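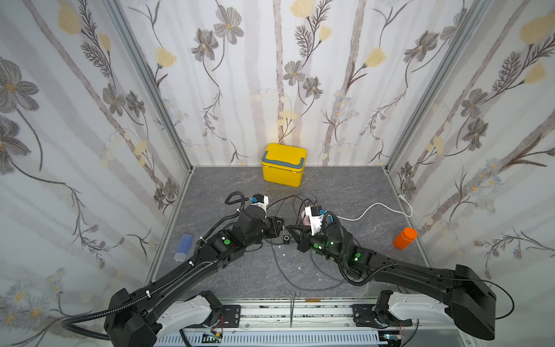 Vadton VS-20 Under-Counter Glass Washer

The Vadton VS-20 is a compact glass washer for bars, cafes and small hotels. It fits under a normal counter and is made for the staff who need clean glasses again and again during one evening. We sell it since four years in our shop and it is the model which our customers order most often for a first bar.

Item number: 764
Delivery: from our warehouse, in 20 working days
Warranty: parts and labor, first 3000 wash cycles

What it does

One cycle takes 88 seconds in the short program. There is also a long program for glasses with lipstick, milk foam or dried fruit pulp. The rinse is done with fresh water each time, so the taste of the last drink does not stay in the glass. Beer keeps a good head when the rinse aid is set correctly, please see the note about dosing lower on this page.

The door opens downward and can hold the weight of one full basket. You can leave it open a little at the end of the shift, so the inside can dry during the night.

What is included

Washer with inlet hose and drain hose
Two square baskets for glasses
One small insert for spoons and bar tools
Hose for detergent and hose for rinse aid
Printed manual in English, French and Dutch

The drain pump is not included in the basic version. If your drain is higher than the foot of the machine, choose the version VS-20P when you order.

Water and filter

With hard water you will get white spots on the glasses and the heating element will become slow. We recommend the Fliltero inline filter, which is mounted between the tap and the machine. The cartridge must be changed when the small indicator is red. Wine glasses which are polished by hand need much less work after this.

Dosing

Both pumps are set by us before shipping. When you change to another detergent, begin with the lowest setting and go up one step per day. Too much rinse aid gives a blue shine on the glass and kills the foam of the beer. Please do not use household dish soap in this machine, also not for one time.

Installation

The machine needs its own socket and a cold or warm water tap with shutoff. In the region of Jornness our own technician can do the connection, in other places we work together with Wouters. You can choose installation in the order form, and they will call you for an appointment in the morning or after 2 p.m.

Spare parts

Baskets, wash arms, door seals and dosing hoses are always in stock. For other parts please write us the serial number, it stands on the plate inside the door at the left side.

Often ordered together

Fliltero inline filter with first cartridge
Extra basket with high walls for stemware
Stand in stainless steel, low model
Detergent and rinse aid, starter set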